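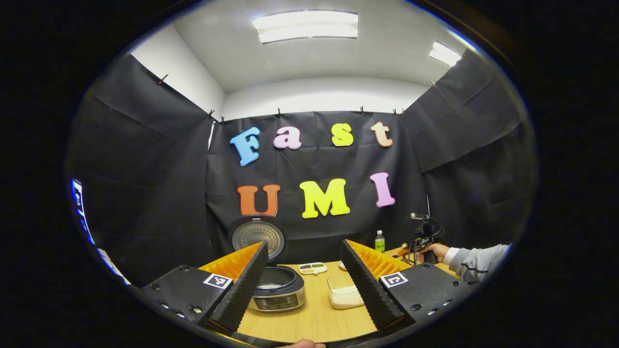

Speaker notes, Urkbridge evening talk, Thu 10 December

Slide 1. Title only. Wait for the doors to close.

Slide 2. Why the library in Bridness changed its late fees. In November last year 1,072 items were overdue. Of those, 463 were children's books. Read both numbers out slowly, they are small on the slide.

Slide 3. How the old fees worked. Ten cents a day, no upper limit. A family with a stack of picture books could owe more than the books cost. Many people stopped coming in. Mention the letters we used to mail, and that postage often came to more than the fine.

Slide 4. What we do now. No daily fee. After 10 weeks the item is marked lost and the card is paused. Bring the item back and the card works again the same day. Replacement cost applies only if it never comes back.

Slide 5. Objections. People ask if anyone will return anything. Show the Olivares branch chart. Returns dipped in the first month and then leveled out. Say clearly that this is one branch and one year.

Slide 6. Money. Fees were a small line in the budget. The Drellosel grant covered the first year. The second year is not settled, so do not promise anything.

Slide 7. Questions. Repeat each one into the microphone before answering. Handouts are on the chair by the door.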